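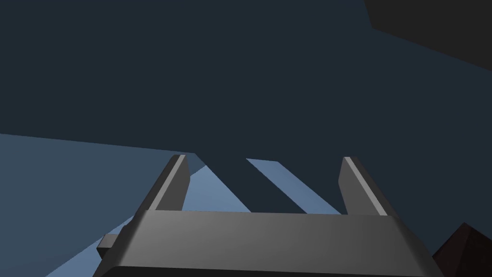 About Totico

Totico packs and ships spare parts for kitchen and garden equipment. We have 27 people in one building and 1,822 part numbers on the shelves. Hendrik Koster started the company with Anouk Mertens, and both still work here.

How we use automation

Until a few years ago all picking was done by hand. On a busy day in June that meant 4,000 small parts lifted out of bins, most of them by the same seven people. Sore wrists and shoulders were common and the late shift was hard to fill.

We now have robot arms on the Kandus line for the parts that are simple to grip. New grips are tried in simulation first, with two-finger grippers like the one shown on this page. Salma Fahmy runs that work. When a grip looks good on screen, the pickers test it on the floor with her and can send it back.

What changed for our staff

No jobs were cut when the line went in. Four pickers moved to line operator after paid training, and their hourly rate went up. The others do mixed orders, returns and checking. The late shift now ends at 8 p.m.

Some of it is less popular. Operators spend more time at a screen, and clearing a stopped arm gets old when it happens several times before lunch. The line is also louder than the old benches. Jelle Hoekstra collects complaints at the shift meeting and the list is posted by the time clock with a name next to each item.

Soft hoses, springs and anything in a torn bag are still picked by hand. We have no date for changing that.

Working here

Open positions are posted at the front office. You don't need experience with robots to apply. New hires spend their first weeks on hand picking, then choose whether to train for the line. Ask for Bart Declercq.

Page updated August 30, 2022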